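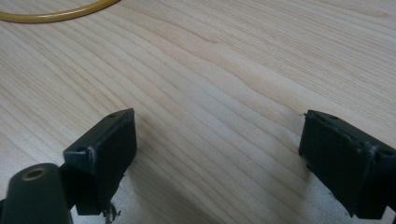 Plamanier's table rule leaves sellers guessing

The Plamanier craft market in Lummont reopens in August with a promise: every stall gets the same pale wooden table, and rents will stay "fair." The notice does not say what fair means. Last year a table cost $11 a day, and sellers were told that would hold too. It went up twice.

Negussie, the firm hired to run the market, says 1111 people signed up for news of the reopening. Signing up is free, so that tells us little about who will come and spend money – or who will pay for a stall.
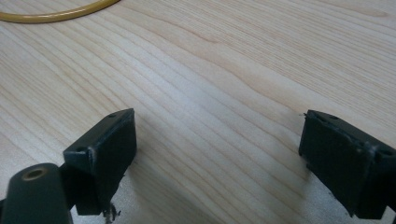
One hat seller, who asked not to be named, said the old market lost its regulars when parking went to 3 dollars an hour, and new furniture won't bring them back. Parking is not mentioned in the plan.

Negussie did not answer our questions about rent. Stall bookings open at 11 a.m. through Plavora, which adds its own fee.

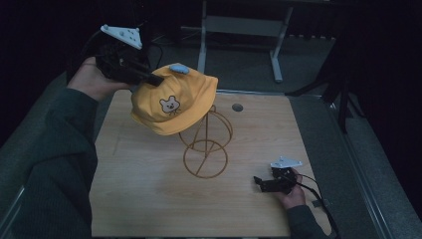
Yellow bucket hat with a bear face, and a wire hat stand.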